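Unit 6 handout: Small leather goods - the snap card holder
Instructor: Loukia Tzanetos

6.1 Parts
A bifold card holder has a cover, a spine and an insert. The cover is one folded piece of leather. The insert is a block of clear or tinted plastic sleeves, bound in at the spine. A small tab with a metal snap keeps the covers shut.

6.2 Stitching
The seam runs parallel to the edge, a few millimeters in. A contrasting thread shows every drift in spacing, so mark the line before punching. Round the corners first.

6.3 Closure
Set the snap with the sleeves full. A tab fitted to an empty holder will pull at the spine later. Lutum sample 92 has this fault - compare it with sample 600.

6.4 Inspection
Open the holder partway and stand it on its edge. Check in this order:
spine fold, for cracking
sleeve edges, for even stacking
seam, for skipped stitches
snap, for play in the stud

Record creases on the front panel separately from surface grain. Worksheet 6 is due May 15, 2019.

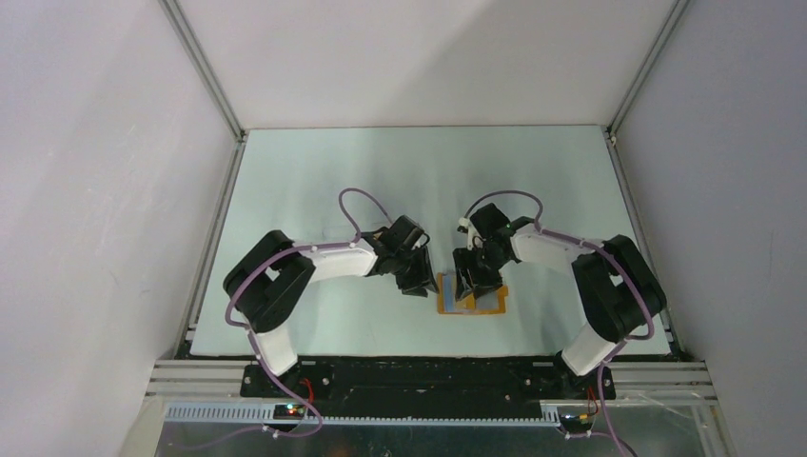
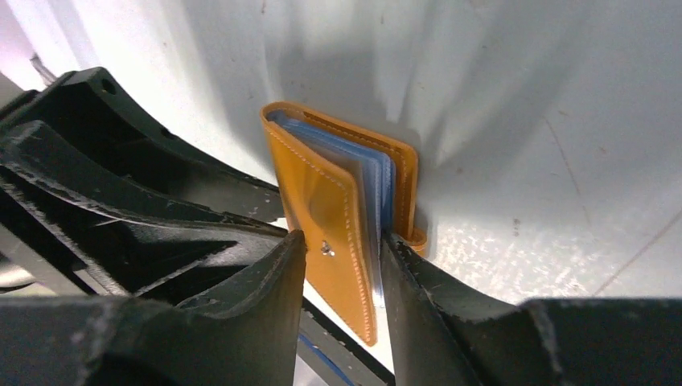
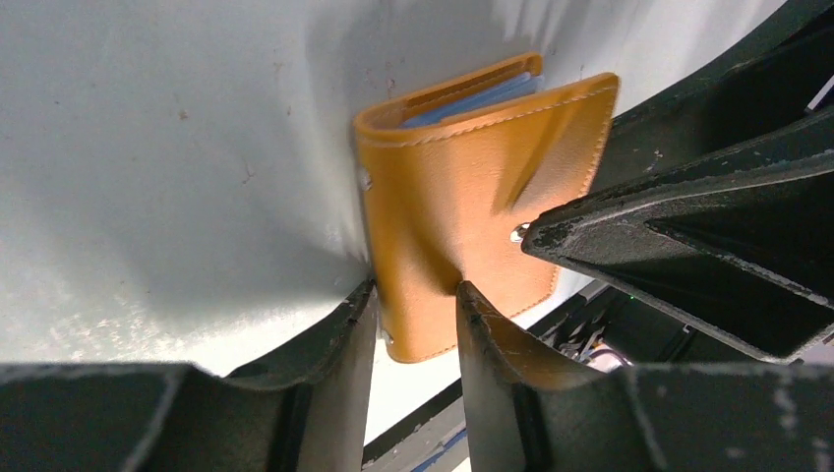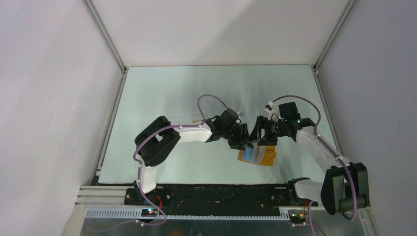
Fig. 6.1-6.4. Inspection of a snap card holder. Stitching and snap hardware: 6.2 and 6.3.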